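Share 45
Comments 100

Drutness presents the Kanaan practice board for fine assembly work

GODOW, 6 December 2019 — The company Drutness today presents the Kanaan board, a flat white practice board with small parts for people who train or test fine handling work. It is made in the workshop in Godow and can be ordered directly from there.

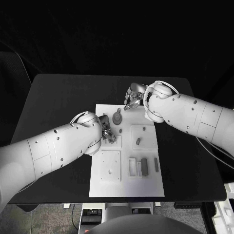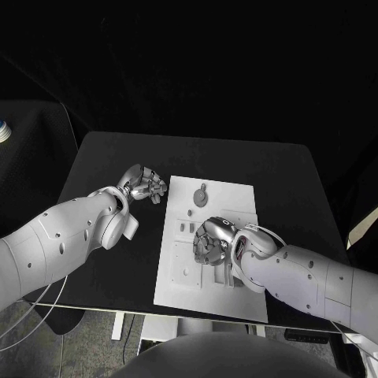
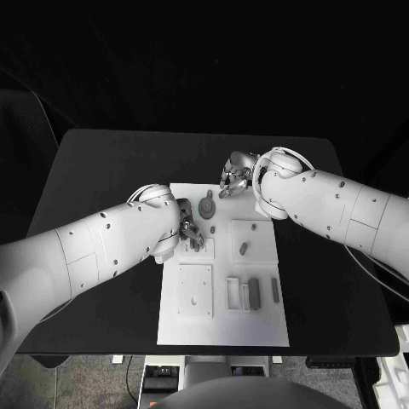
The Kanaan board was developed together with the training centre Adard, which asked for one board that can stay on the table during a whole course. It lies flat and needs no clamps. The round grey disc and the small peg standing near it are usually the first station, and the learner goes from there to the other parts. The white colour is matt, so that a small grey peg is easy to find also on a black table.

"We wished to make a board which is simple to look at and still difficult enough to do," says the company. "A beginner can start in the first minute — an experienced person will also find something to practise."

Adard has used the board in its evening courses since September. In this time the learners completed 2418 exercises on it, and almost 1530 of them were done without help from the teacher. The first series is 100 boards. Spare pegs can be ordered separately, also in small quantities, and every board comes with a printed sheet of exercises in English.

Orders and questions are answered by the Drutness office in Godow.

Last updated: today, 14:20

Related items
Adard opens registration for evening courses
Drutness moves to a bigger workshop in Godow
Spare parts list for older practice boards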